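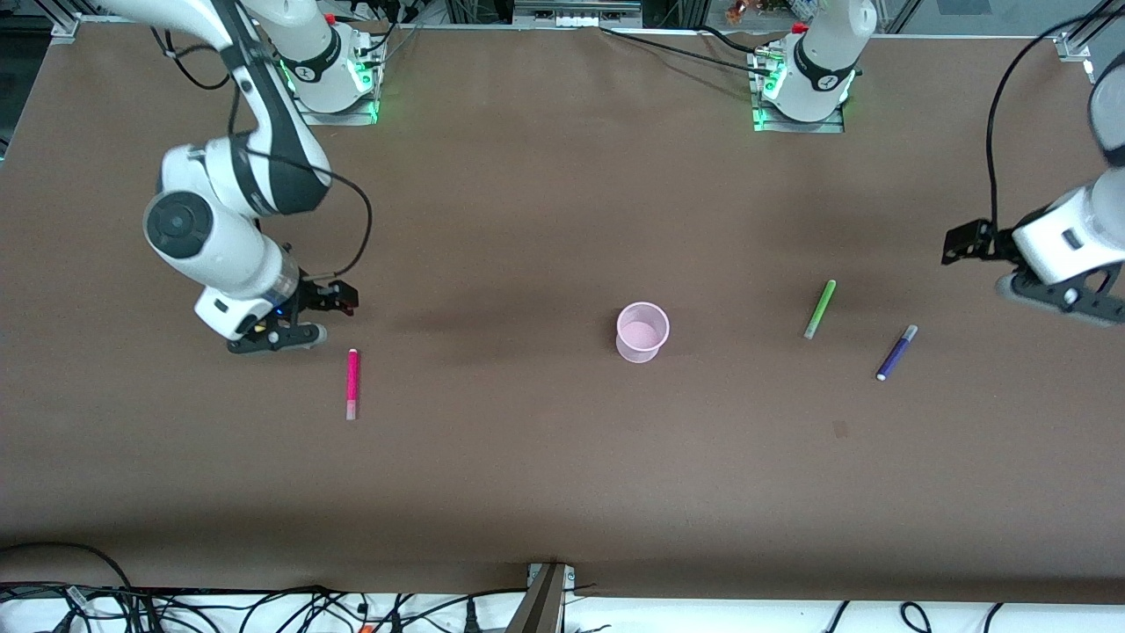
Brown paper covering a large tabletop.

Small shops in Skokthorpe are giving up plastic mailing bags and going back to brown paper, according to a survey of traders published in November 2023.

The survey was carried out by the packaging merchant Fletano, which asked 300 independent businesses in the town and the villages nearby what they use to wrap and send their goods. Of those, 155 said brown paper was now their main wrapping. When the firm put the same question two years ago, most traders named plastic.

Gift shops and booksellers were the most likely to have changed. Clothes shops were the least likely, with many saying they still worry about parcels being left out in the rain.

Nisha Tripathi, who wrote the report for Fletano, said customers had been asking for the change for some time.

"People want something they can put straight in the recycling box," she said. "Several shops told us they had complaints about plastic every week. They don't get those complaints about paper."

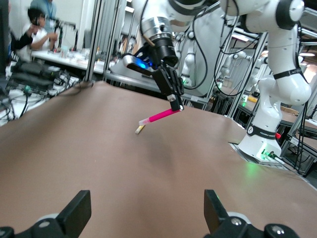 Brown coverings with a matte surface are in use on work tables as well as parcels.

Cost remains the main objection. Traders who buy in small amounts said they pay 19p more for each parcel wrapped in paper than for one sent in a plastic bag, once tape is included. Wrapping also takes longer, and a few shops said they had kept plastic for busy periods.

Emlyn Edwards, who runs the homeware shop Aresier, changed over in July. He said he had put his postage charge up slightly to cover the extra and had not lost orders as a result.

"The first month was slow going," he said. "We were using far too much paper and the corners kept tearing. We buy a heavier sheet now and it's fine."
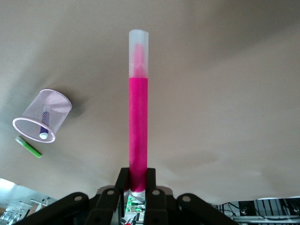 Some traders have joined together to bring the price down. A group of 11 shops on Berchtold Street now places one order for rolls and shares out the delivery, and Mr Edwards said he hoped to join it in the new year.

The report also asks the council to collect paper and card from shops more often. At present many traders take their own to the tip. The council said it would look at the findings when it reviews its trade waste rounds.

Copies of the report are available from Fletano's trade counter in Skokthorpe.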